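피뤼르빌 연구동 양팔 로봇 작업대서 비상정지 지연… 시험 가동 전면 중단

뷔리아, 1단계 점검 결과 공개… 인명 피해 없어
9월 1일부터 보완 조치 순차 적용

로봇 작업 시스템 운영사 뷔리아(Vuria)는 피뤼르빌(Pirurville) 연구동의 양팔 로봇 작업대에서 발생한 비상정지 지연과 관련하여 1단계 점검 결과를 공개하고, 같은 계열의 제어 장치를 사용하는 작업대의 시험 가동을 전면 중단했다고 밝혔다. 이번 사안으로 다친 사람은 없으며, 설비 손상은 오른팔 말단부의 체결 부품과 케이블 고정구에 한정된 것으로 확인되었다.

뷔리아에 따르면 지연은 탁상 물품 정리 작업의 반복 시험 중 발생했다. 당시 작업대는 341번째 반복을 수행하고 있었으며, 오른팔이 물품을 놓은 뒤 대기 위치로 복귀하는 구간에서 관절 토크가 설정 한계를 초과했다. 안전 제어기는 이를 정상적으로 감지하여 정지 신호를 출력하였으나, 신호가 구동부에 도달하여 팔이 완전히 멈추기까지 200밀리초를 넘는 시간이 소요되었다. 해당 작업대의 내부 기준은 200밀리초 이내이다.

정지가 늦어지는 동안 오른팔은 복귀 경로를 벗어나 작업대 후면 방향으로 이동하였고, 말단부가 탁상에 놓인 물품과 접촉하였다. 왼팔은 별도의 회로를 통해 기준 시간 안에 정지하였다. 현장 담당자는 작업 구역 밖의 조작반에서 주전원을 차단하고, 절차에 따라 잔류 에너지가 해소된 것을 확인한 후 구역에 진입하였다.

이번 점검의 대상은 필기구와 지우개, 컵, 용기 등 일상 물품을 탁상 위에서 다루는 작업이다. 물품의 크기와 형상이 서로 다르고 두 팔의 동작 범위가 탁상 중앙에서 겹치기 때문에, 뷔리아는 이 작업을 간섭 방지 기능의 검증에 활용해 왔다. 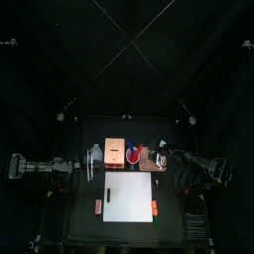
양팔 로봇 작업대의 탁상 물품 작업 모습. 흰색 판 주변에 마커와 지우개가 놓여 있다.

제어 장치 공급사인 판베이크(Van Wijk)는 회수된 제어 기록과 중계 모듈을 분석하여 중간 의견서를 제출하였다. 의견서는 지연의 직접 원인으로 오른팔 정지 회로에 사용된 중계 모듈의 접점 복귀 불량을 지목하였다. 정지 신호는 두 개의 독립된 경로로 전달되도록 설계되어 있으나, 한쪽 경로의 접점이 제때 열리지 않았고 다른 경로는 필터 시간이 설계값보다 길게 설정되어 있어 지연을 충분히 보상하지 못한 것으로 분석되었다.

필터 시간은 지난 3월 정기 정비 과정에서 변경된 것으로 조사되었다. 당시 정비 기록에는 잦은 오검출을 줄이기 위해 필터 시간을 5밀리초에서 10밀리초로 조정하였다는 내용이 기재되어 있다. 다만 변경 이후 실시하여야 하는 정지 시간 재측정은 왼팔에 대해서만 이루어졌으며, 오른팔의 측정 기록은 확인되지 않았다. 뷔리아는 필터 시간의 변경만으로는 기준 초과가 발생하지 않으며, 접점 불량과 중첩되면서 문제가 드러난 것으로 보고 있다.

뷔리아의 안전 담당 책임자 뤼시엔 피카르(Lucienne Picard)는 발표문에서 “정지 기능은 어떠한 조건에서도 정해진 시간 안에 작동해야 한다”며 “설정값을 변경하고도 양쪽 팔 모두에 대한 재측정이 완료되었는지 확인하지 않은 것은 당사의 관리 책임”이라고 밝혔다. 피카르 책임자는 이어 “원인이 부품에 있는지 절차에 있는지를 구분하는 데 그치지 않고 두 가지를 모두 시정하겠다”고 덧붙였다.

외부 검토는 안전 진단 기관 상다르(Cendard)가 맡았다. 상다르는 현장 조사에서 작업 구역의 출입 통제와 전원 차단 절차가 규정대로 이행되었음을 확인하였다. 반면 오른팔 기부의 케이블 묶음에 대해서는 반복 동작 시 피복에 가해지는 하중을 재평가하도록 권고하였다. 케이블 상태가 이번 지연에 영향을 미쳤다는 증거는 현재까지 발견되지 않았다.

뷔리아가 공개한 보완 조치는 다음과 같다.

- 동일 형식의 중계 모듈 전량 교체 및 회수품에 대한 접점 검사
- 정지 회로 필터 시간의 설계값 복원, 변경 권한을 안전 담당 부서로 일원화
- 설정 변경 후 양팔의 정지 시간 측정값이 모두 등록되지 않으면 자동 운전이 개시되지 않도록 제어 프로그램 수정
- 두 팔의 공유 구역에서 적용되는 최대 속도 하향
- 한쪽 팔의 정지 지연이 감지될 경우 구동 전원을 직접 차단하는 감시 기능 추가

조치는 9월 1일부터 순차적으로 적용된다. 중계 모듈 교체와 필터 시간 복원이 우선 시행되며, 제어 프로그램은 무부하 상태의 검증을 거쳐 배포된다. 속도 제한은 상다르의 최종 의견이 나올 때까지 유지된다.

가동 재개를 위해서는 작업대별로 연속 10회의 비상정지 시험을 실시하여 양팔 모두 기준 시간을 충족하여야 한다. 시험은 최대 속도와 최대 가반 하중 조건에서 진행되며, 한 차례라도 기준을 초과한 작업대는 원인이 규명될 때까지 재개 대상에서 제외된다. 시험 결과에는 현장 담당자와 안전 담당 부서가 각각 서명한다.

판베이크는 같은 형식의 모듈을 사용하는 다른 고객에게도 점검 안내문을 발송하였다고 밝혔다. 안내문에는 모듈의 제조 번호 확인 방법과 접점 복귀 시간의 간이 측정 절차가 포함되어 있다. 회사 측은 측정값이 허용 범위를 벗어난 경우 즉시 자동 운전을 중지하고 기술 지원 창구로 통보해 줄 것을 요청하였다. 점검 대상 모듈의 교체 비용은 판베이크가 부담한다.

시험 중단으로 피뤼르빌 연구동의 탁상 작업 검증 일정은 조정이 불가피하게 되었다. 뷔리아는 중단 기간 동안 기존에 수집된 동작 기록을 재검토하여 기준에 근접한 정지 지연 사례가 더 있었는지를 조사할 계획이다. 조사 대상에는 3월 정비 이후 오른팔에서 발생한 모든 정지 기록이 포함된다.

접점 복귀 불량이 부품의 마모에 따른 것인지 제조 과정의 결함에 따른 것인지는 아직 확인되지 않았다. 판베이크는 모듈의 분해 검사를 진행 중이며, 결과는 뷔리아와 상다르에 동시에 통보된다. 최종 보고서는 분해 검사와 외부 검토가 모두 종료된 후 공개될 예정이다.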